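Last updated: November

3. Setting up a memorial page on Morsy

I've put together quite a few of these now, first for my aunt and then for half the families in Miltcombe, so I'll tell you how I do it. You'll want the notice text handy before you start. Grab a cuppa too.

1. Sign in and choose New Page, then Memorial. Pick Family as the page type. Group is for clubs and workplaces, and you can't switch later.

2. Type the full name the way the family wants it read. Nicknames go in the second box, with no quotation marks (Morsy adds its own and you end up with two sets).

3. Paste in the notice. The short version that shows in search stops at 300 characters, so get the name, the town and the service time into the first couple of lines.

Note: if you're copying from a Soridska newspaper proof, the line breaks come along for the ride. Paste into a plain text file first, then copy again from there.

4. Add the service details under Gatherings. I put the chapel and the afternoon tea in as separate entries, so people who can only make one know where they're going.

5. Set who can write in the guest book. I leave it on Approve First. Zineb El Khatib had 119 messages waiting on her dad's page by the second morning, and she was glad she could read them in her own time — with her sister, on the couch.

6. Add up to 3 page editors. They'll each get an email from Fumska, the company that runs the sign-ins, so warn them or they'll bin it.

Caution: Publish sends the page straight out to everyone on your contact list. Use Preview until the family has checked the spelling of every grandchild!

We use cookies to remember your settings. Accept or Manage

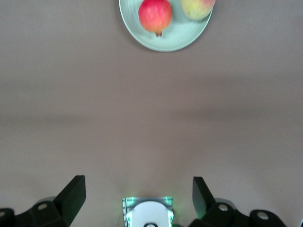
7. Once they're all happy, hit Publish, then open the page on your phone and read it through one more time. If there's a mistake, Edit fixes it right away, but the email that's gone out keeps the old wording.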